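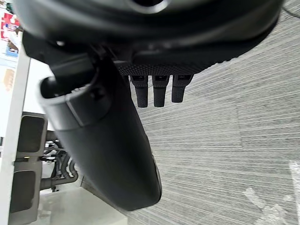 Dimpled black grip, close up.

1/ Thread on kettle scale, mostly for people who have moved to hard water and think their kettle is broken. Long, with some repetition of things I've posted before.

2/ Water in Brundska comes out of the tap at 13 grains per gallon on my Wulon strips. Anything past the middle of their color chart counts as very hard. The strips read total hardness. For kettles you want the other number, carbonate hardness, and that takes a separate strip or a drop kit.

3/ Carbonate hardness is the part that falls out when you heat the water. Calcium bicarbonate is soluble, calcium carbonate mostly isn't, and heat drives off the carbon dioxide that keeps the first from turning into the second. The gray-white crust on the element is the result.

4/ Sulfate hardness stays dissolved at a normal boil. Two towns can show the same total on a strip and scale a kettle at very different rates. People compare strip readings across states and get confused by this every year.

5/ The film on top of black tea is related. It needs calcium, bicarbonate and oxygen, and it is made mostly of oxidized tea compounds with carbonate mixed in. A squeeze of lemon clears it. Milk makes it worse in my water.

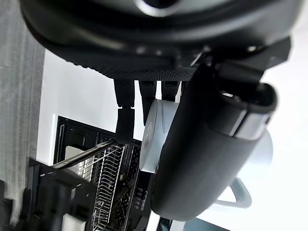
Last edited 2019-08-13
White mugs show the tea ring first. The ring is stain held in the film from post 5, so it comes off with the same acid you use on the kettle. Baking soda works too, by abrasion.

6/ Descaling. Citric acid powder, 2 tablespoons to a full kettle. Fill with cold water, add the powder, stir until it clears, then warm it until it's hot to the touch. Leave it 30 minutes. Pour out, rinse, boil one plain kettle and throw that out as well.

Do not boil the citric acid itself. Near boiling, with a lot of calcium present, it can drop calcium citrate, which gets less soluble as the water gets hotter and is harder to remove than what you started with.

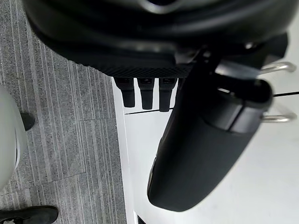
7/ Vinegar. It works. It is slower and the smell stays in the lid gasket for days. I used it on my old Nuletti until the silicone went tacky - could have been age, I only had the one kettle and no control.

8/ Jug filters. The Yaman jug I use has a weak acid resin, which swaps calcium tied to bicarbonate for hydrogen. A new cartridge took out 80 percent of the carbonate hardness by drop kit. It falls off steadily after that. The indicator on the lid is a timer and has no idea how much water went through or how hard it was.

Softened water from a whole-house unit is a different thing. Sodium replaces calcium, the bicarbonate stays, the kettle stays clean and the tea tastes flat and comes out dark.

9/ Exposed coil or flat base: same scale, different symptoms. On a coil it flakes and ends up in the cup. On a flat base it sits as a layer, the plate underneath runs hotter, and the cutout trips before the boil. That second case is the one people report as a dead kettle. Descale before you order parts. 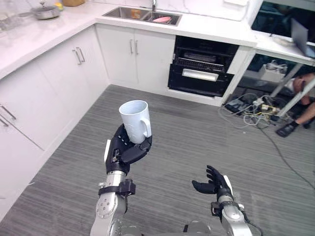

2 min read
10/ Replies so far, grouped. Distilled water: no scale, thin tea, and some kettles with conductivity level sensors will read empty. Magnets on the pipe: I haven't tested one and don't plan to. Leaving water in overnight: yes, it adds to the crust as it evaporates, so empty it.

11/ Next one is on shower heads, probably in May. Same chemistry, worse access.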